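Drolten Releases Revised Assembly Guide and Spare Parts Program for Favau Stand

2026-01-22

Drolten, a manufacturer of flat-packed household stands and side tables, has released a revised assembly guide for the Favau floor stand, together with a spare parts program covering the base, the posts and the connector brackets. Both are available to existing owners at no charge through Drolten's parts desk.

The Favau uses a molded plastic base with ribs on its underside. Posts seat in sockets at the corners of the base and are tied together by connector brackets. The stand ships unassembled in one carton, and no glue is required at any joint.

The revision follows a review of 855 support requests received since the stand went on sale in August. More than 50 percent concerned a single step, in which the first post is seated in the base before its bracket is turned to the correct angle. A bracket fitted in the wrong orientation will accept the post but will not lock, and the upper section then leans under load.

"The parts were within tolerance. The drawing was the problem," said Desmond Doucet, product engineering manager at Drolten. "It showed the joint from above, and most people build the stand with the base tipped toward them. We redrew that page from the angle at which the joint is assembled." 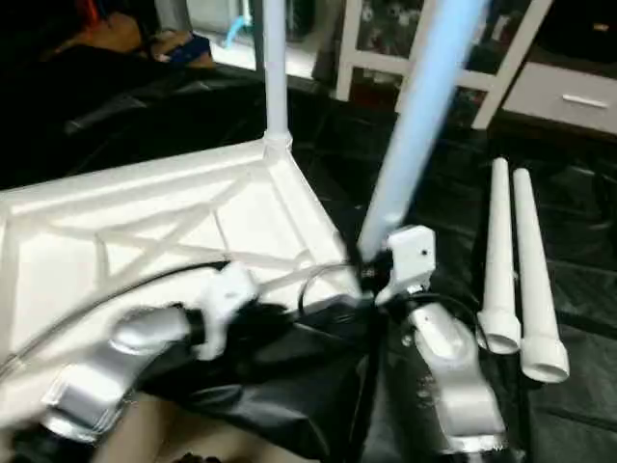
The new guide reduces the procedure to 13 steps and changes the order of work. Brackets are now oriented first and posts are inserted second. Any cable to be routed along the stand is left slack until all corners are locked, then drawn in and secured. The previous guide placed cable routing before the final post, which left little room to correct a misaligned bracket.

Drolten recommends assembling the stand on the floor, on a sheet or blanket large enough to hold the base and all loose tubes. A clear area on each side of the base allows the longer posts to be brought in at an angle. Tubes should be checked for packing residue at both ends before insertion. Force should be applied along the length of the tube only.

Under the spare parts program, individual brackets and tubes can be ordered without replacing the full set. Orders are filled from the Prollalico warehouse, with a standard handling time of three working days. The distributor Michailidis will carry the same parts for retail customers.

"Until now, an owner with one cracked bracket had to request a complete hardware kit," said Gervásio Mendonça, who manages the parts desk. "Each component now has its own part number, and those numbers are printed on the last page of the guide."

The revised guide will be packed with all new Favau units. Stands already assembled and locked at every corner do not need to be taken apart. Owners who are unsure whether a bracket is locked should pull upward on the post by hand. A locked joint does not move.

Related releases

Drolten Appoints Michailidis as Retail Distributor
Favau Floor Stand: Load and Placement Guidelines
Prollalico Warehouse Begins Filling Parts Orders
Drolten Changes Carton Inserts for Tubes and Posts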